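Best way to sort small beads without losing half of them?

Dehua Du
29/12/2023
I got 500 glass beads in a mixed bag over the holidays and I'm already hooked! They roll all over my table, though. What do you all sort on?

Janaka Selvanayagam
Oh, you're going to love this hobby! Get a tray with raised edges and pour out a little at a time.

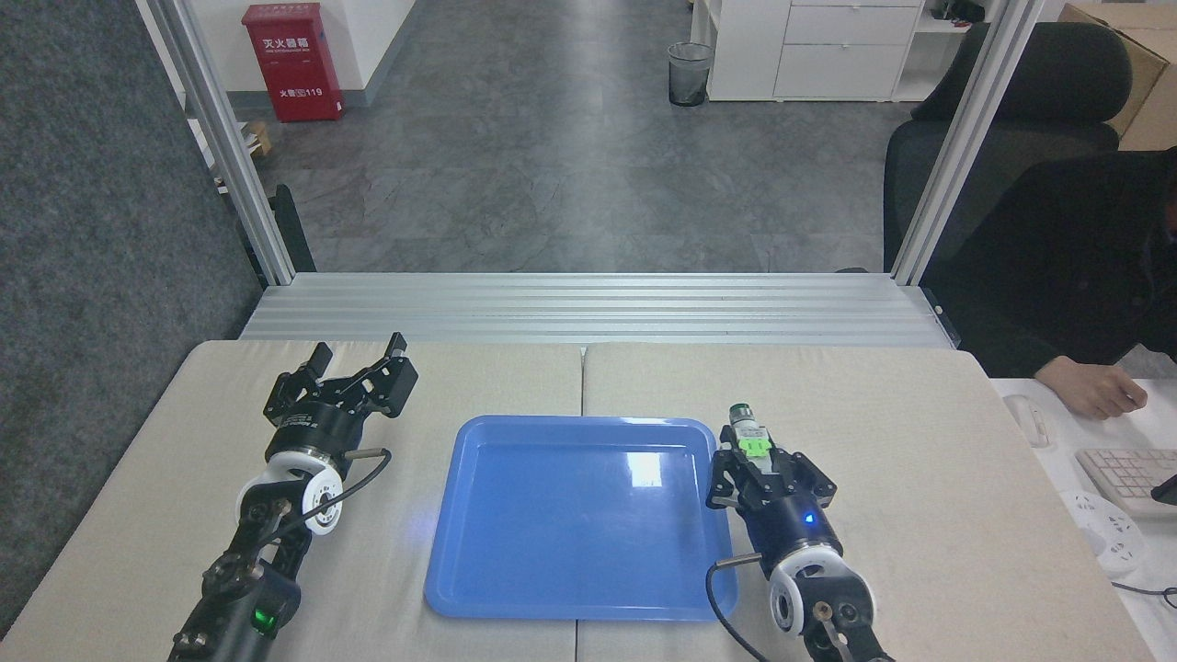 Blue plastic tray on a padded tabletop

Sort by size first, then color (so much easier on the eyes!).

Ilby118
muffin tin. works great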